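About Pillinberg

Pillinberg tests and grades secondhand household goods for resale shops. We work with tableware, kitchen utensils and small decorative items. Shops send us mixed lots, and we return them sorted, labeled and packed. Our main site is in Arkberg, with a smaller receiving point in Imrie.
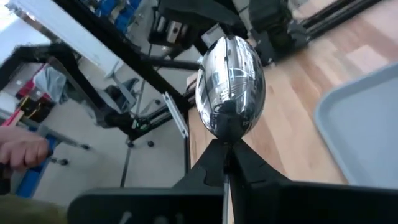
Each lot is weighed on arrival and entered in Nanari, our inventory system. A lot may hold up to 195 pieces. Larger deliveries are split before grading and keep a shared reference number. Two graders inspect every piece separately. When their grades differ, the lower one stands.

Plates and cups are checked for chips, glaze wear and stability on a flat surface. Utensils are checked at the joint between head and handle — the most common point of failure in our records.

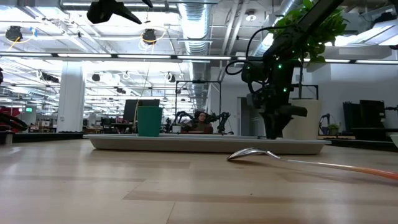 Page last changed: November

Standard turnaround is seven working days from receipt. Rejected pieces are returned with the lot or sent for recycling, as stated on the intake form. Grading criteria are supplied with each quote.

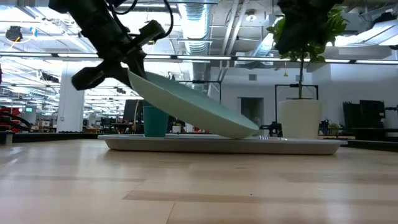 Text: Marlies Rüegg

New accounts begin with a trial lot, graded at the standard rate. Deliveries to Imrie are accepted until 4 p.m.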